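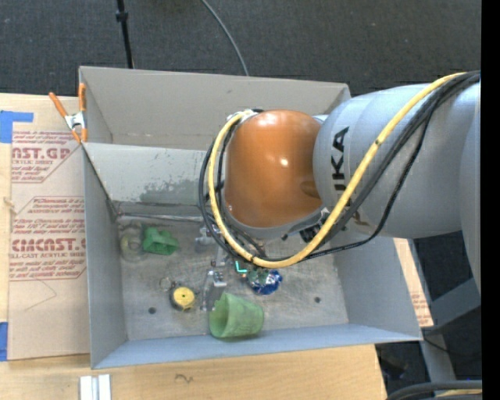
Mirjana wanted to know, before she signed off on the next lot of money, whether we were teaching the arm or just driving it about. Fair question, and I've been chewing on it ever since, so I'll have a go at it in this update.

Short version: a bit of both, and more teaching than last time. We've now recorded 196 bin-picking demos out of the 200 we promised you for this stage. The last four are waiting on a replacement foot pedal (the old one sticks, and a sticky pedal means the arm keeps following your hand after you've let go of the idea!). Fongchan reckons it'll be in by December and I'm happy to believe him.

Most of the demos were done by remote control, with one of us at the Jilcombe desk moving the handset and the arm copying. We also tried guiding it by hand, where you grab hold and walk it through the pick. Hand guiding feels lovely and it's heaps quicker to learn, but your arm gets tired and the paths come out wobbly near the bottom of the bin, so we stopped after 10 and they're filed separately. They aren't in the 196.

The mix of objects is doing its job. Anything chunky, like the green ribbed cup, is a doddle for a new operator. Small shiny bits are another matter, and the crinkly blue packet is everyone's least favourite colour at the minute. I've asked people to leave their fumbles in the recording and keep going, as Ilard (our training software, for anyone new on the email) learns a fair bit from a second try. I did have to bin a few early ones of mine where I'd paused to think with the arm hovering. It had started copying the pause. Embarrassing!

On money, we're under on hardware and over on operator hours, and the two nearly cancel out. The Stularex licence renewed at the old price, which was a nice surprise.

What I'd like from you is a yes to 5 more days of operator time, so we can re-record the flat items with the slower handset setting. Jara has the costing and will send it across with the spreadsheet. If Mirjana would like a turn on the handset herself, mornings are best, before the lab gets noisy.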